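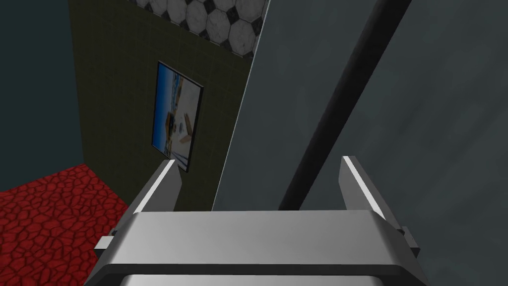
*Gripper, with the picture frame on the wall behind.*

May, 6:40 a.m.

Proof for the Wolton headstone came back overnight. Inscription is set in capitals, V-cut, gilded. The second line of the verse runs too wide for the polished panel by 2 characters at the current letter height. Options: drop the height, tighten the spacing, or break the line after "rest". I prefer the break. Small capitals fill with lichen on that side of the churchyard and the family will want to read it from the path.

Checked the plot number against the burial register again. Register says 1006, the mason's order form says 1060. Sent the correction to Drokthorpe and asked for a revised form before any cutting starts. No reply by noon.

Dates on the proof are right. The hyphen between the years should be a longer dash; marked it. The comma after "grandmother" stays.

Afternoon: read the churchyard rules. Maximum height above ground is 40 inches including the base. The drawing shows the stone without its base, so I asked for the full figure. Kerbs are not allowed. A flower container is allowed if it is set into the base.

Quote stands at 2876, gilding included, permit fee extra. Deposit not paid yet and won't be until the plot number is fixed.

Cù slept under the desk. Walked him at five. Still need to choose between the two endings for the verse. The shorter one fits without changing anything else.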